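4. What people do with the bags they already have

I should say at the start of this section that I never meant to study carrier bags. I went to Harnow to ask people how they sorted their kitchen waste, and I had a nice tidy interview sheet with 32 questions on it, five of which mentioned bags. By the second household I had more notes on those five than on all the rest put together. People wanted to talk about their bags! They wanted to show me the drawer, the cupboard under the sink, the hook behind the door. So I threw out most of the sheet and started again in February with a much shorter one.

In the end 103 households took part, most of them on the Deák estate and the rest in the streets behind the old Plisell works. I asked everybody the same opening thing, which was simply what happens to a thin bag once the shopping is out of it. The commonest answer by a long way was that it goes in a bin as a liner, and a good many people were a bit put out that I'd call this "reuse" at all. To them it was just what a bag was for.

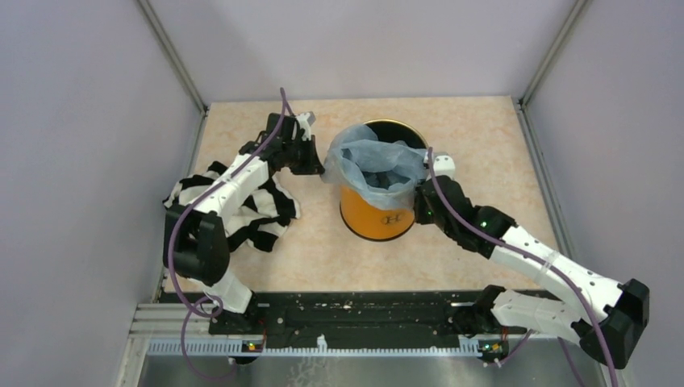
Tamás Kiss read an early draft and objected at this point. He felt I was being too kind to the liner, as a bag which holds rubbish for a few days and is then tied up and thrown out has only had its life stretched by those few days, and he asked whether I would count a newspaper as reused if somebody wrapped chips in it. I would, as it happens, and I've kept the liner in. But I take his point that a bag used once as a liner and a bag carried to the shops all winter shouldn't sit in the same column, and in the tables they now don't.

The second use was storage, and here the answers got much more personal. Winter scarves, spare wool, a christening gown, tent pegs, a late husband's ties. Cloth things came up again and again (I hadn't expected that), and several people had firm views on whether cloth ought to be kept in plastic at all. One woman told me it was the only way to keep the moths off, and her neighbour, over the fence, told me it was the quickest way to ruin a good blanket. I have no idea who's right and the literature I could find was no help.

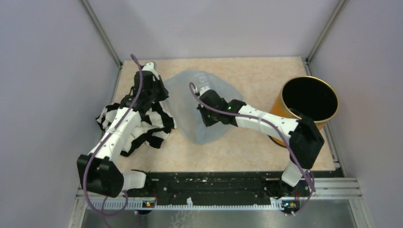
4.1 Flat, folded or stuffed

Once a bag is kept, it has to be kept somehow, and I found three camps. The stuffers push everything into one big bag until it won't take any more. The folders make little triangles or squares. The flatteners smooth them out and lay them in a drawer, and they were the ones most likely to know what they'd got. When I asked for a bag of a particular size, the flatteners found it quickly and the stuffers usually gave up and offered me tea. 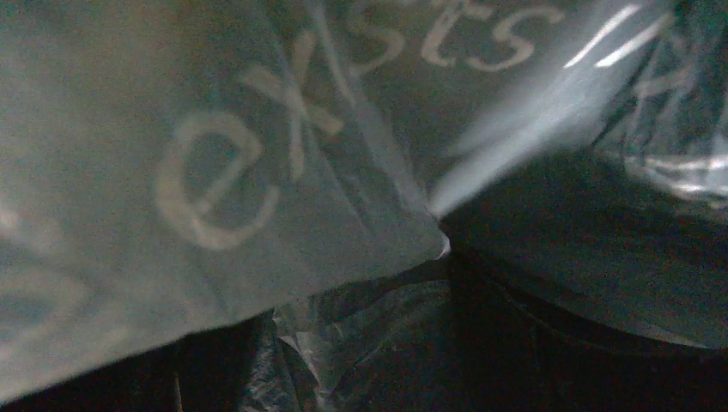 Figure 4. Handwritten lettering and a translucent plastic sheet.

Labelling turned out to be rarer than I'd hoped. Only 30 households wrote on anything, and most of those wrote on a slip of paper or card and put it inside, where it can still be read through thin plastic if the folds are kind to you. Marker on the outside rubs off, they said.
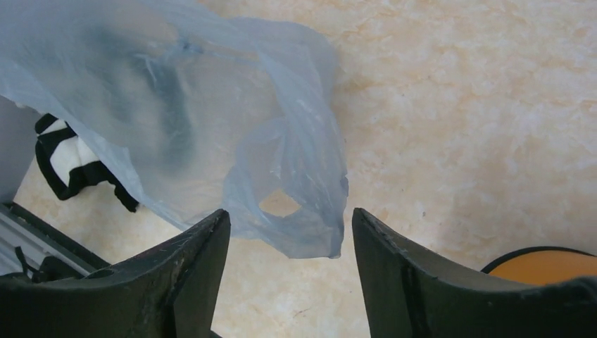

My last question was about when a bag is finished. I'd borrowed the wear scale from the Fluvidix project, which grades bags by thickness and tearing, and it was no use to me whatsoever, for the plain reason that my households didn't look at thickness. They looked at the handles. A bag can be crumpled all over and folded on itself, like the pale blue one here, with a ragged lower edge and what is probably a handle hole still showing as an open oval, and plenty of people would have kept it. Once a handle had gone, though, it was demoted to the bin the same day. I've used "handles gone" as the cut-off from here on, and the counts in section 5 are all based on it.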